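Work Systems and Automation
Unit 5 handout: Piece picking and the people beside it
Prepared by Conall Nic Giolla
Revised 2022-06-06

5.1 Scope

Unit 4 covered fixed automation, where the part arrives in the same place every cycle. This unit covers piece picking, where it does not. The items lie in a bin in no set order, differ in shape and surface, and may rest on one another. A person sorts this out without thinking about it. A robot cell has to be given a way to do it, and some of that work goes back to the staff in a new form.

The running case is the returns centre at Ramport, operated by Zosau. Before the change, 80 people worked at manual sort stations over two shifts. Each station handled around 1000 items per shift. The cell supplier was Sarkar.

5.2 What makes an item hard to pick

Shape: a block with flat sides offers a clear pair of grasp faces. A round or lobed item may roll or turn as the fingers close.

Surface: clear and translucent plastics are hard for depth sensors. The reading may come from the bin floor behind the item.

Position: an item near a wall leaves little room for the outer finger. An item lying partly under another may have to wait until the upper one is removed.

Sorters at Ramport knew most of this before the cell was installed, but it was not written down. The first task of the project team was to sit with them in May and record it.

5.3 Task changes at Ramport

The usual claim is that the robot takes the dull work and the person keeps the interesting work. The Ramport record is mixed.

Removed from the sorter's job: repeated reaching into the bin, and most of the lifting that went with it.

Added: clearing failed picks, swapping bins, checking clamps and cable routing at the start of a shift, and entering a fault code for each stop. The work is lighter on the back and shoulders, but it is broken up. Operators described waiting for a stop as more tiring than steady sorting.

One operator now looks after 2 cells. When both stop together, the second waits, and the delay is logged against the operator's station. Staff objected to this and the logging rule was changed - the delay is now recorded against the cell.

5.4 Skill and pay grade

Fault clearing calls for judgement. The operator decides whether to move an item by hand, restart the cycle or call maintenance. Under the old grading this counted as sorting labour. The revised grade, Cell Operator, includes paid training on the hand-held controller and authority to stop the cell without asking a supervisor.

Not everyone moved across. Some sorters preferred manual stations, which were kept for fragile and oversized goods. Their number has not been fixed for the long term, and this remains a point of dispute.

5.5 Fault log exercise

Obtain log 3028 from the unit folder and the Trondar template. Group the stops by cause, using the headings in 5.2. Mark each stop that an experienced sorter could have predicted from the state of the bin. Bring one page of notes to the tutorial, and be ready to argue who should own the fault code list - the supplier, the site engineer or the operators.

Reading for Unit 6: course pack, section on shift handover.

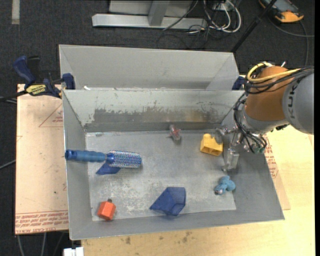

Filed under: Unit 5 - Robotic Picking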